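Textbooks > Consumer and Family Studies > Clothing and Society > Unit 2 > Chapter 15

Print this page
E-mail this page

CHAPTER 15
Sizes, Standards, and the Ready-Made Garment

Honeylyn Javier

Chapter text last revised 24 Aug 2026

Before the growth of the clothing factory, most garments were made for a known person. A tailor or dressmaker measured the customer, cut the cloth, and adjusted the work at one or more fittings. In many households the same work was done at home, often by altering a garment that had belonged to someone else. The question of what size a coat was did not arise in its modern form. A coat was the size of its owner, and when it passed to a new owner it was taken in or let out.

The ready-made garment reversed this order. It was cut, sewn, and shipped before its wearer was known, and it had to be described in a way that would allow a stranger to choose it from a shelf or a printed list. A size is that description. It is a short label, usually a number or a letter, that stands in for a set of measurements the buyer seldom sees. This chapter examines how such labels came into use, what they promise, and why they so often disappoint.

Students should read this chapter with Chapter 14 at hand. The account of fibers and weaves given there will be needed when we turn to shrinkage, stretch, and the allowances that manufacturers make for both.

The Case of the Stetden Workrooms

The town of Stetden provides a useful starting point, as its clothing trade passed through each stage of the change within a single working lifetime. The earliest workrooms there produced heavy outdoor clothing for the crews who loaded timber at the river landing. Orders were placed by foremen, who gave the names of their men and a few words about each. Entries in the surviving order books read "tall," "stout," or "as last year." The cutters knew most of the men by sight, and the words were enough.

The difficulty came with distance. When the Vodham store began to order from Stetden for sale in other districts, the cutters no longer knew who would wear the clothing. The first shipments were made in a single size, generous in every direction, with the expectation that buyers would alter them at home. Many buyers did so. Others sent the garments back, and the cost of carriage fell on the workrooms. The letters that came with the returned goods are among the best sources for the period. They complain of sleeves that covered the fingers, collars that would not close, and waistbands that had to be tied with cord.

The workrooms answered by cutting a small range of sizes from stiff paper patterns, each marked with a number. The numbers had no meaning outside the building. They recorded the order in which the patterns had been drawn, so that a buyer who found one size too small could not assume that the next number would be larger. It was the Vodham store that asked for the patterns to be renumbered from small to large, and the new list was in use by the following November.

The Fairclough Survey

A list of sizes in the right order is still only as good as the measurements behind it. The Stetden patterns had been drawn from the bodies of a small group of laborers, most of them young and all of them men. The Fairclough survey was the first attempt in the region to base sizes on a wider group. Its staff recorded measurements for 1125 adults, taking 20 measurements from each, and published the results in tables that manufacturers could buy.

The survey had clear strengths. Its staff used the same kind of tape, took the measurements in the same order, and wrote down how each person was asked to stand. It gave separate tables for men and women. It also showed that height and girth did not rise together as neatly as the cutters had supposed. Two people with the same chest measurement might differ a great deal in the length of the arm or the leg, and no single number could serve them both.

Its weaknesses are equally instructive. The people measured had come forward in answer to notices posted at places of work, and older adults were poorly represented. People who worked at home were hardly represented at all. The tables were nevertheless used for many years as if they described the whole population. We will return to this problem in the section on sampling, where students are asked to consider how the survey might have been planned with the same staff and the same budget.

Body Measurements and Garment Measurements

Much confusion about sizes comes from a failure to separate two kinds of measurement. A body measurement is taken from a person. A garment measurement is taken from a finished article of clothing. The two are never identical for an ordinary woven garment, for the wearer must be able to breathe, sit, bend, and reach. The difference between them is called ease.

Ease has a practical part and a matter of taste. The practical part allows movement. The remainder is added for style, and it changes with fashion. A loose coat and a close-fitting coat may carry the same size label and be meant for the same person, although the garments themselves differ widely. A label that refers to the body will therefore tell the buyer little about the shape of the garment, while a label that refers to the garment leaves the buyer to judge whether it will fit.

Manufacturers have not agreed on which to print. The Skurkholm catalog, which is examined in detail later in this chapter, used body measurements for coats and garment measurements for trousers, and did not explain the difference to its customers. Returns of trousers were consistently higher than returns of coats, and the company's own clerks suggested the cause well before the printed tables were changed.

Vocabulary for This Chapter

allowance
body measurement
ease
garment measurement
grading
inseam
size label
tolerance

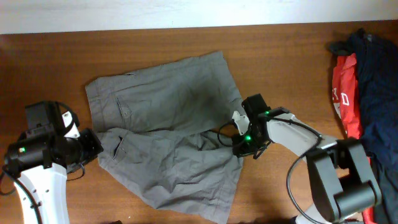
Garment measurement appears simple, but the result depends heavily on how the article is prepared. A tape follows the surface it is laid on, and cloth that has gathered into folds will give a shorter reading than the same cloth smoothed out. The gray trousers show the difficulty within a single article: one leg section lies fairly flat, with shallow creases, while the other is rumpled into deep folds across its middle. The two could not be fairly compared in that condition. Inspection rules accordingly require that a garment be laid on a firm surface and smoothed by hand without stretching before any reading is taken, and that each reading begin and end at a named seam or edge. The rules also state a tolerance, meaning the amount by which a finished garment may differ from the specification and still be accepted. The first section of the chapter sets out these procedures for trousers, shirts, and coats, beginning with the inseam.

Related items

Chapter 14: Fibers, Weaves, and Finishes
Chapter 16: Care Labels and the Consumer
Reading: Letters to the Stetden Workrooms
Reading: Pages from the Skurkholm Catalog
Worksheet: Taking and Recording Body Measurements
Unit 2 Glossary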